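Forley League Scorecards

Last updated: February

Ball-by-ball records for 255 club cricket matches, one CSV per match. Adel Berrada typed up the older scorebooks; Pauline Rowbotham checked the totals. 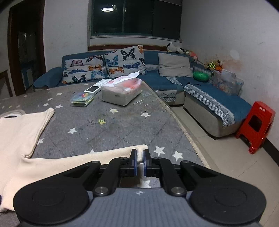 Cream cloth on the grey star-print mat.

Bowling changes are logged by over. Wides and no-balls have separate columns.
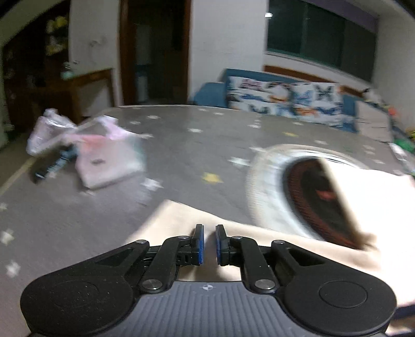
Four matches at Dunmore have no second innings file. Player names follow the spelling in the book, so expect duplicates. Send corrections to Chelsea Pilkington.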